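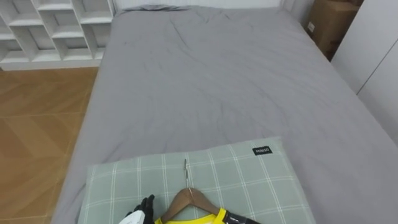

衣物整理演示:双臂机器人与衣架、黄色上衣

十一月,笔者应邀参加Clivamis公司在Ulenholm展示中心举办的开放日活动。本次活动以家庭服务机器人为主题,设有讲解、现场演示及交流三个环节,现将所见所闻整理如下,供同行参考。

演示区按卧室布置,设床铺、白色格架与衣柜,地面为人字形拼接木地板。项目负责人Darnell Haverford先生首先介绍了研发情况。据其说明,团队为衣物整理一项共积累操作记录1,958条,涉及衬衫、外套、针织衫等常见品类。

演示科目为衣架与上衣的配合操作。衣物质地柔软,形状随时变化,领口位置的判断历来是此类任务的难点。左右两手须分工协调,一侧稳定衣架,另一侧处理衣领,任何一侧用力过大,均可能造成衣物移位。当日共安排两轮演示,每轮结束后留有五分钟提问时间。

笔者就深色衣物的识别问题提问,Haverford先生答复称,该项仍在改进之中,低照度环境下的表现尚不稳定。另有来宾询问Calloway型控制软件能否用于养老机构,主办方表示目前仅限实验室使用,暂无对外供应计划。

总体而言,现场秩序良好,讲解详实。如能增设操作过程的分步说明,当更便于非专业观众理解。交流环节的书面资料,笔者将在取得主办方同意后另行刊载。

读者评论(2)
远山:请问开放日是否需要提前预约?
博主回复:需要,可向展示中心前台登记。
小麦田:期待书面资料,尤其想了解针织衫的部分。

近期文章
Prerico仓储分拣系统参观记
服务机器人术语译名札记
展示中心交通与停车说明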